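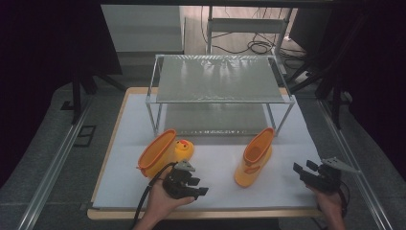 Filed under: School and family

July 1, 2026

Our youngest starts at primary school in September, and last night I finally sent off the last of the forms. I had them down as an evening's work back in May. They took a good deal longer.

We moved house in the spring, so we missed the normal round of applications and had to go in as a late one. The place itself was sorted quickly. The school had room in Reception, the council wrote to say yes, and I thought we were done. Then the welcome pack came. It had 10 separate forms in it, and 6 of them wanted our address, both parents' phone numbers and the name of our doctor.

The one that held us up was proof of address. The school asks for a council tax bill or a tenancy agreement. Our tenancy is in my husband's name only, and the first council tax bill had gone to the old flat. I rang the office and spoke to Amra Kovačević, who handles admissions there. She told me to send the tenancy agreement with a covering note and a copy of our marriage certificate, and to bring the originals in when we came for the visit. That was accepted. If your paperwork is in one name, ring before you post anything.

The medical form was next. He has a mild egg allergy, and I ticked the box and wrote "egg" beside it. It came back. They need the full care plan signed by the surgery, and our new surgery takes a couple of weeks to sign anything. I should have asked for that first and done the rest while I waited.

Then there is the lunch account. The school uses a thing called Flatetti for dinners and trips, and you can't set it up until you have a pupil number, which arrives in a different letter from the one telling you to set it up. Mine was on the back page.

We went in for the visit last week. Barry Treloar, who will be his class teacher, showed the new parents the cloakroom and the reading corner and answered questions about settling in. They do mornings only for the first week, then stay for lunch, then full days. I need to sort out work for that first week and haven't yet.

Still to do: name labels, a PE bag, plain black shoes with a strap he can fasten himself. The jumpers are on order from the uniform shop in town and should be ready to collect before the end of term.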